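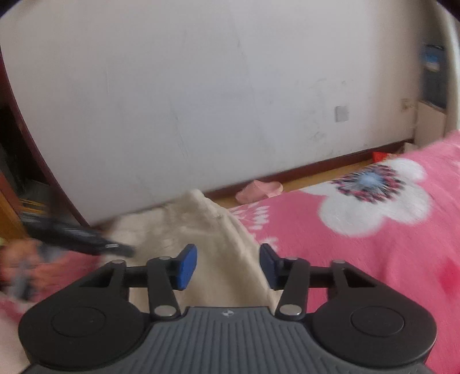

I started reading crash logs for fun the winter my laptop began dying on me, and I still can't fully explain the appeal. Most people click "Don't send" and get on with their lives. I sat there with a mug of tea and a big off-white wall to stare at, scrolling through 1,254 saved reports from one machine (mine!) and wondering why a photo organizer would fall over at exactly the moment I plugged in headphones.

The program was Nokstead, a little shareware thing I'd used for years. It had its own crash handler, with a gray box that asked what you were doing when it stopped. I used to type things like "nothing, I swear." Then one evening I wrote a proper answer, four paragraphs long, and got a reply from Su-bin Kwak, who had been maintaining the handler on her own since version two.

She told me 73 of my reports shared the same stack trace, the list of functions that were running when everything went wrong. The rest were noise, mostly a thumbnail plug-in called Premlow that crashed on its way out the door every time I quit. I'd never noticed, as the window was already gone by then!

What she wanted from me was a full memory dump, and that's where I got nervous. A small dump is a snapshot of the thread that failed plus a bit around it. A full one can hold pretty much anything the program had open, file names and half-written captions included. Mine came to 80 megabytes. I closed every album first, made it crash on purpose (headphones in, headphones out, headphones in) and sent it off.

The fix took her 90 minutes. An audio device list was being freed while the slideshow code was still reading it, and I'd been hitting that bug since August.

I've since moved to a newer organizer, and its crash box has no place to type anything. You get one button and a spinning circle. I press it every time, and I do miss the gray box.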